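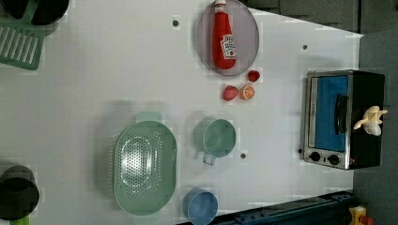

Skimen Flat-Pack Activity Table: Review

Search this site Enter keywords Go

The Skimen is a white-topped children's table sold direct by Plarnthorpe. We bought one at list price in October and used it daily in the under-fives room at Pedthorpe.

Assembly

Hardware comes in one bag, unsorted. The legs attach with barrel nuts and a hex key. Rakiya Akande built ours alone in 42 minutes, including one leg removed and refitted after she misread step six. The diagrams do not distinguish front rails from rear rails, and the rear rail has an extra pilot hole.

Surface

The white finish resists washable marker, tomato sauce and diluted paint. Ballpoint leaves a faint line that needs alcohol to remove. Fine scratches show under side lighting after a few weeks. Play food and plates slide easily on it, so anything round ends up on the floor unless the optional edge strip is fitted.

Stability

With 722 N applied at the center, we measured no permanent sag. Side-to-side movement is noticeable until the leg bolts are retightened, which the manual asks for after the first week. Ours needed it twice.

Compared with the Ogbonna

The Ogbonna table costs less and folds. Its top is thinner and its latch pinched a finger during Riaan Du Plessis's test. The Skimen does not fold and needs permanent floor space.

Rating: 4 out of 5. One point off for the manual. Replacement bolts are part number 1476, sold in packs of eight.

Tested by Fatima Bassey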